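Search this site Enter keywords Go

Orarby Lake Anglers and Trails Club
Minutes, April meeting

Called to order 7:05 pm. Bezawit Demissie chairing, Wondimu Fikre taking notes. March minutes approved, one fix (the Pisetti landing is on the north shore, not south).

Walleye stocking. State biologist's letter read out. Fall netting showed poor survival of the small fish. Bezawit wants to buy bigger fingerlings this year even if it means fewer. Quote from Beyene Hatchery is for 600 fish, delivery in October. Some grumbling about price. Motion to accept, seconded, passed. Wondimu to check wether our stocking permit covers the larger size or needs amending.

Boat launch. Ramp at Pisetti still has the washout on the left side, trailers dropping a wheel off the end. County says it's on their list, no date. Agreed to write again and send a copy to the township. Orange cones till then.
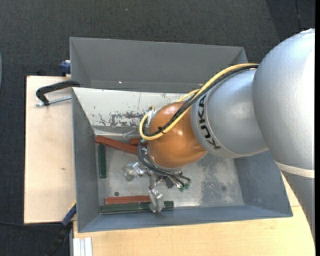 Dock goes in first Saturday work party after ice-out, date by email. Bring waders. Two sections need new decking, lumber already in the shed.

Trail. Blowdown across the Vistine loop past the second footbridge, big hemlock. Sawyers only please, last year people went at it with hand saws and left it half hung up. Bridge itself ok. Mud bad on the low stretch, asked that bikes stay off until May.

Money. Raffle brought in $285. Kids fishing day will need $100 for bait and hot dogs, approved. Members asked to lend short rods.

Invasives. Boat wash sign faded, can't read it from the lot. New one to be ordered. Discussion on whether to staff the launch on holiday weekends, went on a while, tabled.

Other. Complaint about campfire rings on the point. Loon nest platform to be floated same time as the dock. Question about moving the ice derby to Febuary, held over to the fall.

Adjourned 8:40. Next meeting same place, doors at 6:30, coffee on.

Respectfully submitted, W. Fikre

Contact the club | © Orarby Lake Anglers and Trails Club | Back to top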